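买家务机械臂之前,先把这几笔账算清楚

不少读者来信问,厨房或者小工坊里要不要添一条带夹爪的机械臂,帮忙收台面、分拣杂物。我的态度一向偏冷:可以买,但多数人第一次的预算都做错了,错的地方还差不多。下面这些是我自己踩过的,加上几位同好的账本,按花钱的先后写。

## 先写活儿,再看型号

拿张纸,把想让它干的事一条条写下来,写到动词和物件为止。“整理厨房”不算,“把喷壶从台面拿到水槽下的柜子里”才算。写完在每条后面标上你自己做要几分钟。

我第一回写了12条,标完时间划掉了9条,全是顺手就做完的事。剩下的三条里,有一条换个带轮子的置物架就解决了。所以这一步请务必在打开购物页面之前做,看过演示视频再写,单子会越写越长。

Merja Kallio 的办法更狠:单子贴在冰箱上,贴满一个月,期间每想起“要是有机器就好了”才在那条后面画一道。月底没画到8道的,一律不列入预算。

## 报价单上没有的东西

整机价格大家都会比,漏掉的通常是这些:

- **底座和固定件。** 台面夹具多半要另买。石材台面边缘如果是圆角,普通夹具咬不住,要么垫木块,要么换落地支架。
- **备用指垫。** 夹爪指面上的软垫是耗材,沾油以后摩擦力下降得很快。一次买两副,省一次运费。
- **线材。** 原装线往往短得离谱,插座在另一面墙的人要提前量。
- **急停按钮。** 有的套装只给软件里的停止键。请买一个能用手拍的。
- **软件续费。** 问清楚第二年起怎么收,不交钱以后还能不能用基本功能,让对方写在邮件里。

我给 Trokach 的经销商发过一封信,只问续费。对方回了很长一段,讲的都是第一年的优惠。再问,又回一段,还是第一年。这家我就没有再谈下去。Gresa 的代理倒是当天答复,数字不好看,可是写得明白,至少能填进表里。

## 夹爪比手臂更值得多花钱

宣传页喜欢讲臂展和重复精度,家里用起来,先卡住的往往是最前面那两根手指。询价时请问三件事:

1. 最大张开多宽。拿尺子去量你家最胖的那只瓶子,再加两指的余量。
2. 夹力能不能调,最低能调到多少。软面包和玻璃盒子要的力气差得远,只有“开”和“关”两档的,别买来碰食物。
3. 指头能不能单独换。整只夹爪一体的,磨坏一边就得换全套。

Jarmo Saarinen 在工坊里用的是平板指,抓方料很稳,抓圆的就看运气。他后来花的钱有一半在换各种指头上。要是一开始选了能换指的型号,这笔钱省得下来。

## “负载”两个字要打折看

标称负载通常是手臂收着的时候测的。伸直了去够台面最里侧,能拿的重量会小一截。要的资料是伸展状态下的负载,没有这张表的卖家,请他现场拎一瓶装满的清洁剂给你看。

另外,喷壶这类东西重心会跑。满瓶和半瓶拿起来完全是两件事,壶头还偏在一边。试机时两种都试。

## 仿真演示能省钱,也能骗钱

现在许多卖家先给一段仿真,让你不付定金就看到它“收拾厨房”。我赞成多看仿真,它比运一台样机过来便宜太多。只是看的时候要挑场景:台面上孤零零一只杯子的,没有参考价值。要求对方把东西堆在一起再跑一遍,叠着的、斜着的、透明的、带线的都放上。

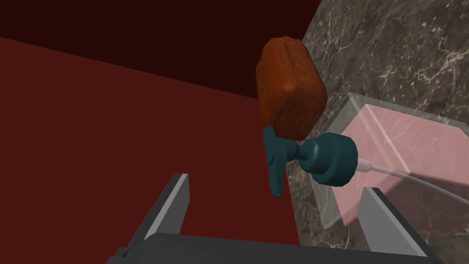 *仿真试跑:张开的夹爪前面,面包压在青绿色喷头上,右边是透明玻璃盒和一根白线。*

拿这种堆法去问价,能问出不少东西。我会盯着下面几处问:

**上下叠着的先拿哪个。** 面包搁在喷头上,直接去抓喷头,上面那个多半要滚。问卖家这个顺序是程序自己定的,还是要人一条条教。要人教的,把你的工时也算进预算。

**透明的东西认不认得。** 玻璃盒隔着壁能看见里头的粉色块,对着深色石纹台面,人眼看都得停一下。很多便宜的深度相机碰到玻璃读数会乱。若必须处理玻璃器皿,相机升级费请单列一行。

**线怎么办。** 一根细线就能把整堆东西拖下台面。我的建议很土:凡是有线的,人先收走,别指望机器。

**自己的手指挡不挡视线。** 相机装在腕部的,下手那一刻往往看不全。加一只固定在高处的相机,支架和线也要钱。

仿真跑得顺,只说明仿真跑得顺。里面的面包不掉渣,瓶子不打滑。合同上的验收请写你家的物件、你家的台面,连续做多少次、掉几次算不合格,都写进去。Elsa Sjöberg 当初只写了“功能正常”,后来跟 Sakeck 来回扯皮,从秋天扯到December,最后退了一半的钱。

## 预算表照这个顺序填

| 项目 | 什么时候付 | 备注 |
|---|---|---|
| 手臂主体 | 定金加尾款 | 尾款压到验收之后 |
| 夹爪与备用指 | 随主体 | 单独报价,别打包 |
| 相机与支架 | 验收前 | 有玻璃件的加一档 |
| 固定、布线、急停 | 到货前 | 先量好再下单 |
| 软件续费 | 每年 | 按三年算进总价 |
| 自己的工时 | 头两个月最多 | 也填,别写零 |
| 机动款 | 随时 | 我留300欧,用掉了 |

最后一行有人觉得少。看你住哪里,也看你手有多重。

## 二手和租用

二手主体可以考虑,二手夹爪不要。看货时让对方空跑一刻钟,手背贴近关节听声音,有规律的咔哒声就走人。控制器的账号要当面解绑,没解绑的机器买回家只是个铁架子。

租用适合还没下决心的人。Kwiatkowski 那边按周租,我从星期五下午拿回家,头两天全花在调高度上,真正干活的时间很少。要租就租两周,一周的钱基本付给了安装。

Helmi Savolainen 租完以后没有买,把预算拿去换了带抽拉篮的水槽柜,喷壶都站着放,台面到现在还是空的。Kiros Nigatu 租完买了,用在工坊给零件分盒,每天重复同一个动作,他说值。他的单子上从头到尾只有一条。

量尺寸的时候别忘了吊柜门。手臂抬起来要是会撞到打开的柜门,请换安装位置,或者把那扇门改成上翻的,合页钱记在固定件那一行。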